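Wekement wants your clicks: practice runs for a simulated gripper

4/13/21

I spent a big chunk of the morning in a borrowed chair at Wekement's office in Landlow, steering a gripper that doesn't exist, and I have to say I had a great time! The team there is collecting practice runs for a learning program they call Antal, and they've just opened the doors to people like me who have zero background in this stuff.

The idea is pretty simple. You sit down, you get a view from the gripper's own hand, and you move it around a simulated tabletop with a game controller. Every run you make gets saved, good or bad, and Antal learns from the pile. They had 473 runs saved when I walked in. I added 27 more, and I'm not going to tell you how many of those I'd be proud to show my mother.
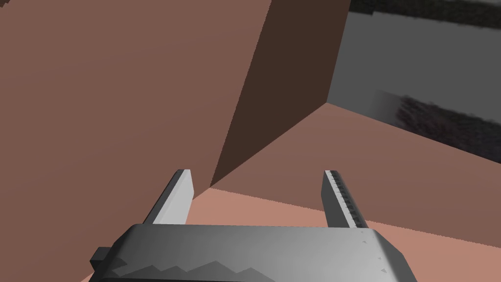 Lucía Urquijo runs the sessions, and she was very patient with me. I kept asking if I was doing it wrong, and she kept telling me to quit worrying about it. "If everybody drives perfectly, it never sees how to get out of a bad spot," she said. "I want the wobbly ones too." (I had plenty to offer on that front.) She does toss out a run if the person stops partway to answer the phone, so put yours away before you start.

Getting a feel for distance took me the longest. With the view riding along on the hand, you lose track of how close you are, and I overshot over and over until Lucía told me to slow way down near the table and take my thumb off the stick between moves. That helped a lot.
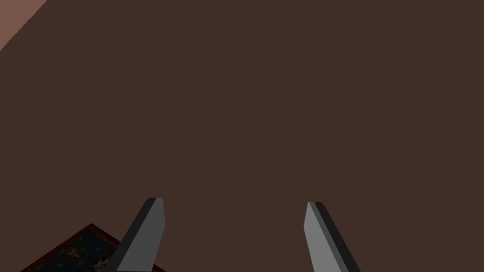

Labeling was the part I hadn't expected to like. After a batch of runs you go back through the saved stills and type a short note on each, just what the gripper has hold of and what's close by. Some take two seconds and some get people arguing. One still had nothing between the fingers, easy enough, but down in the lower left there was a dark patterned thing with a thin reddish-brown rim, half tucked behind the left finger. I wanted to write book. The guy next to me said mat. Lucía's rule is that if you can't tell, you say you can't tell, so it went in as "flat patterned object, unclear" and we moved on.

They're hoping to keep sessions going through the spring. The first ones, back in March, were staff only, and a second group is starting up over in Bukville for folks who don't want the drive. Each session runs 90 minutes, with a break in the middle and decent coffee. You don't need to sign up for more than one, but I already put my name down for another. Ask for Lucía at the front desk.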